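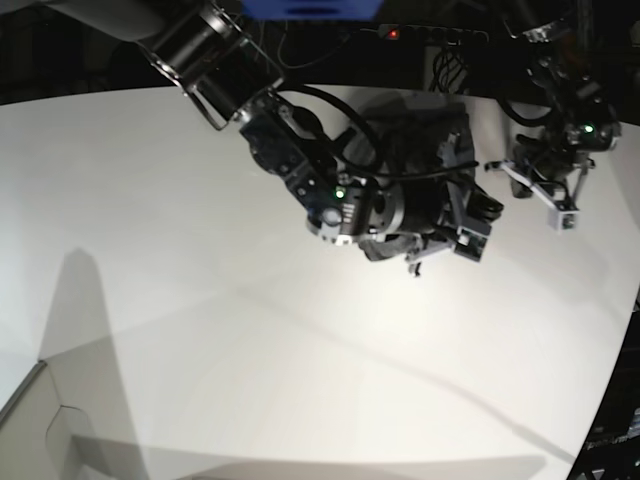 Figure 2. The two arms over the bare worktable, seen from above the tabletop. The right arm is nearer the camera. A green indicator is lit on each wrist.

3. Construction of the Workshop Cell

3.1 Site and general layout

The cell was built in the shared workshop at Asholm, in a bay that had been used for storing sheet stock. Members of the workshop pay for floor space by the bay, and the footprint of the build was fixed by this before any parts were ordered. The arms had to serve one table, and an operator had to be able to reach both from one side without walking through the neighboring bay.

Both arms are suspended over the table (Fig. 2). An earlier layout had the bases bolted to the tabletop. It was simpler to assemble, but the bases took up the area closest to the operator and the elbows collided whenever both grippers were sent to the middle of the table. Suspending the arms moved the bases out of the working area and left the table surface free. The cost is a more difficult installation. Each arm must be lifted into place and held while its bolts are started, and two people are needed for this step.

The support frame, which we call Wemier in the drawings, is made from standard aluminum extrusion cut with a hand miter saw. The first version of the frame was stiff in the direction of the long beam and noticeably soft across it. When one arm stopped quickly, the tip of the other arm could be seen to move. Diagonal braces were added at the rear uprights, and the beam was replaced with a deeper section. We did not measure the stiffness of the first version before taking it apart and can give no figure for the improvement.

3.2 Table surface

The tabletop is white and matte. We first tried a gloss-painted board left over from another project. Under the workshop lights it gave bright reflections that shifted as the arms moved, and the object detector often marked these as parts. The matte surface removed most of the false detections. It does not remove shadows. The arms cast soft shadows on the table, as Fig. 2 shows, and thin lines of shadow can extend well away from the gripper. The detector was therefore trained with images of the bare table taken at many arm positions, 473 in total, in addition to the images containing parts.

The position of the table relative to the arm bases was found by touching the fingertips of each gripper to a set of marks on the surface. The procedure is slow, and it has to be repeated if the table is bumped. Stops were later screwed to the floor against the table legs. After this change the calibration was repeated only when an arm had been removed.

3.3 Arms and grippers

The arms were bought used and rebuilt on the bench. All joint bearings were cleaned and greased, and the fasteners on both wrists were replaced. Several of the original screws had been tightened past the point where the hex socket would hold a key. These were drilled out, which took longer than the rest of the mechanical work on the wrists combined.

Finger parts were made in the workshop and went through several versions. The material, wall thickness, and print direction of each version were recorded in the build log, Clundano, which also holds the controller settings. Early fingers split along the layer lines near the mounting holes. Turning the part on its side in the printer fixed this, at the cost of a rougher contact face. The face was then sanded flat by hand. A set of fingers was considered acceptable if it completed 1,000 open and close cycles with no visible crack.

Finger clearance was the main limit on how low the arms could be driven. A software floor was set above the table, and any commanded position below it is rejected before it reaches the controller. The floor was entered separately for each arm. In one session the value for the left arm was lost after a restart, and a finger was bent against the tabletop. The limits are now read from a file at startup, and the arms will not enable if the file is missing.

3.4 Power and cabling

Power for the cell is taken from a horizontal power strip beyond the far edge of the table. Cables were the most common cause of lost time during the build. A cable tied tightly to a wrist limits rotation and pulls at its connector, while a slack cable can catch on the gripper. We settled on an open loop at each wrist, long enough for the full range of the last joint. The length was found by moving the joint by hand through its range with the power off and adding a small margin.

The two arms originally shared one supply. When both accelerated together the voltage dropped far enough to reset a controller, and the affected arm lost its position reference. Separate supplies were fitted in October, and the fault has not come back. Logic power was kept apart from motor power in the same change. An emergency stop now cuts the motors and leaves the controllers running, so that the joint positions at the time of the stop can be read out.

3.5 Checks before use

The operator follows a fixed order at the start of each session. The tabletop is cleared, the cable loops are inspected, and the indicator on each wrist is checked. Each arm is then moved slowly to its ready position with the other arm disabled. Both arms are enabled together only after these moves have been completed. The full check was timed over 18 sessions and was never the longest part of setup. Loading the part trays took more time in every case.

Collision checking between the arms uses the simple capsule model from our Asamoah planning code. The model covers the links and the gripper bodies but leaves out the cables, and the loops described in Section 3.4 can touch when the wrists pass close to each other. A minimum wrist separation was added to the planner as a temporary measure. It rules out some handover poses that would be safe, and the tasks in Section 4 were chosen with this restriction in place.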